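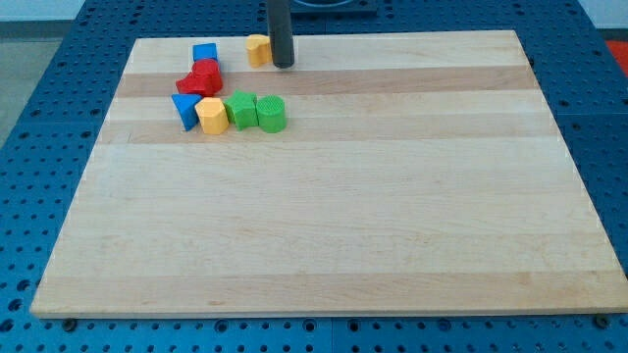 Play table 2: the maple board and the shape blocks.

Nelora Toy Library, Zillalholm branch
Safety checklist for play tables and loose toys
Area checked: play table 2 (board, metal table, shape-sorter blocks)
Month: December
Time of check: 8:40 a.m.

Please write a comment for every line, also when the result is OK. A line without comment will be treated as not checked.

PART A. THE BOARD

A1. Surface free of splinters. OK
I passed a dry cotton cloth over the whole board, along the strips and then across. The cloth did not catch anywhere.

A2. Joints between the strips closed. OK
The darker strip in the upper part was asked about by a parent last month. It is only the colour of the wood. The joint on both sides of it is tight and I could not put a fingernail in.

A3. Edges and corners smooth. ATTENTION
The front edge is thick and good to hold when lifting. The back right corner feels a little rough to my thumb. I sanded it lightly by hand, but it should be looked at again in the next check.

A4. Board lies flat and does not rock. OK
Pressed on all four corners. No movement.

A5. Finish in good condition. OK
No sticky places. Please do not use the lemon spray on this board, only warm water and the mild soap.

PART B. THE METAL TABLE

B1. Perforated top without sharp rims. OK
I checked the holes that stay uncovered when the board is on. Paint is whole, no rust.

B2. Finger entrapment. OK
The holes were measured when the table was bought from Jorari and the sheet is in the folder under number 446. Nothing has changed in them.

B3. Legs locked, feet in place. ATTENTION
One rubber foot is loose. It is pushed back for now, but it needs glue. Reported in the repair book.

B4. Distance to the heater at least 60 cm. OK

PART C. THE BLOCKS

C1. Small parts. OK
Every block was tried in the small parts cylinder, and none goes inside. The small blue cube is the one I was worried for, so I tried it in all directions.

C2. Cracks, open seams, broken pieces. OK
Green star: the points are crisp but not sharp to the skin. Both red blocks: the curved side is whole. Yellow hexagon: no remarks.

C3. Cleanliness. ATTENTION
The green cylinder has small raised dots on the top, and dirt can stay between them. Wiping is not enough for this one. Please use the soft brush, then rinse and dry it with the top facing down.

C4. Colour does not come off. OK
Rubbed with a damp white cloth, one block of each colour. The cloth stayed white.

C5. Set matches the inventory card. OK
Card 1,242. The card still says "yellow arch" and some people call the same block "heart". I added the second name in pencil.

RESULT
Table 2 may be used. The foot (B3) must be fixed before the table is moved to another room. Corner (A3) to be checked again in January.

Glue and brush are to be ordered from Politis with the next cleaning supplies.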